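About Tavmont Hydro Services

Posted Jul 22, 2025 by Eirini Katsaros

Tavmont operates and maintains small hydroelectric stations under contract. The owners are mostly rural electric cooperatives and irrigation districts that have a dam or a canal drop but no generation staff of their own. Our control room is in Marquez, and the mechanical shop is next door.
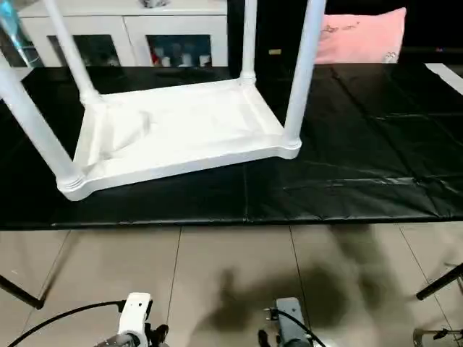 3 min read

The company began with one plant, the Durum Canal station, which the irrigation district had been running with a single operator and a paper log. We took over the log, the spare parts and the operator. The station is still under contract and still has its original turbine casing, although the runner, the governor and the excitation system have been replaced.

Contracts come in two forms. Under a full operating contract we staff the station, dispatch the units and answer to the owner for availability. Under a maintenance contract the owner keeps the controls and we carry out inspections, outages and repairs. Ownership of the plant, the water rights and the power sales agreement stays with the client in both cases. We do not buy stations and we do not trade energy.

Share this page (4)

What we maintain

Most of our work is on Francis and Kaplan units with heads under 260 feet. The usual scope covers wicket gates, guide bearings, shaft seals, trash racks, generator windings, station batteries and protective relays. We also service switchyard equipment up to the low side of the step-up transformer. Anything beyond that point belongs to the connecting utility.

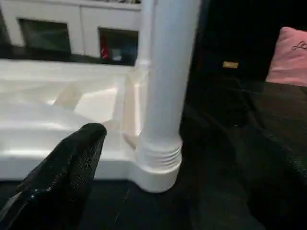
White molded leg and base on a dark floor.

The annual outage is normally scheduled for March, ahead of the irrigation season. The unit is dewatered, the runner is inspected for cavitation damage, and clearances are measured and compared with the previous set. The owner receives the readings as well as the report – a trend in a bearing clearance is more useful than a pass mark.

Monitoring

Stations report to the control room through Trustetby, our in-house logging system. It records 108 points per unit, including bearing temperature, vibration, gate position and tailwater level. Alarms go to the duty operator first and then to the owner's contact. Records are kept for the life of the contract and handed over in full when it ends.

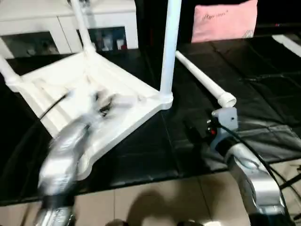 Staff and training

Eirini Katsaros is head of operations. New operators complete 600 hours of supervised work before they stand a shift alone, and 1,000 hours before they may direct a dewatering. Lockout and confined space training is repeated every year for all field staff, including supervisors.

Inquiries

Owners asking for a proposal should send the unit nameplate data, a single-line diagram and the last outage report, if there is one. A site visit follows before any price is given. Requests for emergency repair at stations not under contract are accepted when a crew is available – please call the control room instead of using the web form.

This site uses cookies to remember your settings. Accept | Manage preferences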